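Maltness breakfast club opens its doors to the whole town this October

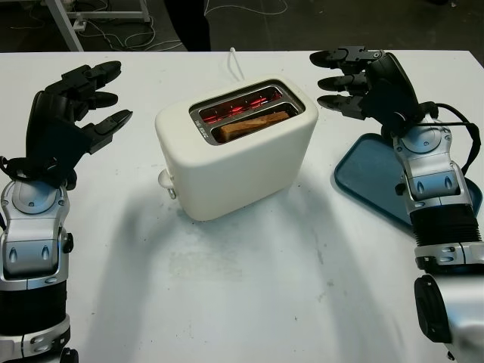

Toast on the go in the white two-slot toaster, elements glowing and a slice in the front slot.

MALTNESS — I'm Nikola Krajewska, I run the Clindau Breakfast Club, and I'm very happy to say we're opening to everyone in Maltness from October, not just families from the school!

We'll be serving from 7 until 11 each morning in the old Shezi tea rooms on the harbour side. Toast is the main event. You can have it pale, you can have it nearly black (my own preference, and I will hear no complaints), and there's butter, marmalade and a very good plum jam on every table. A slice costs 50p and tea is free with it.

Last year we handed out 1,000 breakfasts from a kitchen the size of a cupboard, so having a proper worktop and enough sockets feels like a holiday. The bread comes from Fodora, the bakery up the hill, who drop it off before we unlock. It's their plain white tin loaf on most mornings, with a seeded one when they have it.

Fatima Pretorius from Fodora told me: "We've always had a few loaves over at the end of a bake, and I'd much sooner they went to Nikola's lot while they're fresh. My children already ask for her toast over mine."

You don't need to book or sign anything — just come in and find a chair. Prams are fine, and so are dogs if they'll lie under the table. If you'd like gluten-free bread, mention it at the counter and we'll toast it separately.

Press visits are welcome any morning after 9. Ask for Nikola at the counter.

ENDS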